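Open Day at the Fondovthorpe Workshop: Taking Computers Apart with a Robot

November 17, 2021

In May our recycling club was invited to Fondovthorpe, where Bitisport keeps its small repair and recovery workshop. I had asked for this visit for a long time, and I was very glad when the answer came. We were 45 people, divided in 2 groups, and each group got 80 minutes beside the bench.

The demonstration belongs to a project which they call Mathias. The aim is to remove the useful parts from old office computers, so that memory and processors can be sold again and the metal can go to the right bin. Our hosts explained that a person does this work quickly, but after many machines the hands and the back become tired. They have 200 old towers in storage to practise on, most of them from schools and offices in the district.

What I liked the most is that they did not hide the difficult side. Every model of computer has its own clips and latches, and a cable in the wrong place can spoil a good plan. We were allowed to ask questions the whole time – also the children, who asked the best ones. Afterwards there was tea and a very good lemon slice.

Some pictures from the bench follow. Please click on any of them to see it bigger.

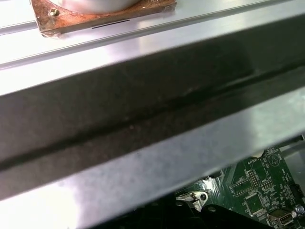 Close to the metal. The word BATTERY can be read on the green board in the corner.

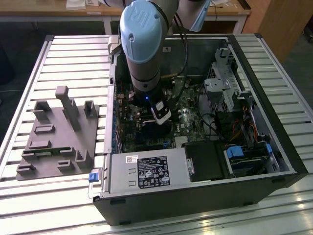

The arm over the open tower, with the grey 3D-printed fixture plate at the left. 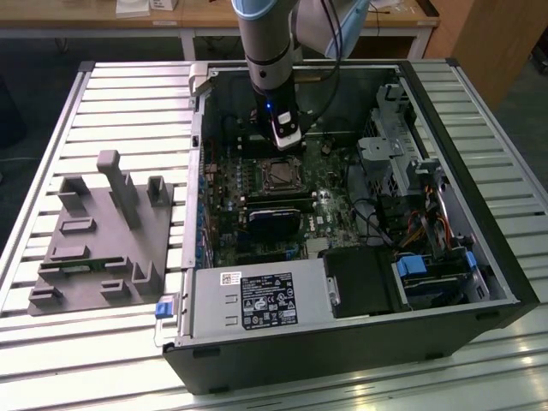
A view into the case, with the processor socket in its metal frame and no heatsink on it.

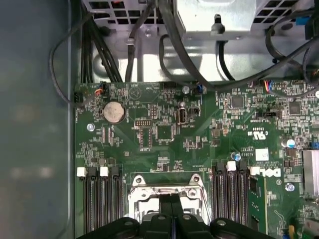

Looking straight down at the motherboard, with the gripper at the socket and memory slots on both sides.

Somel wrote to us after reading this page that the cables were the part worth the trip, and asked if the next open day could start with a machine that none of the hosts has opened before, so that visitors can see how a new model is planned from the first screw.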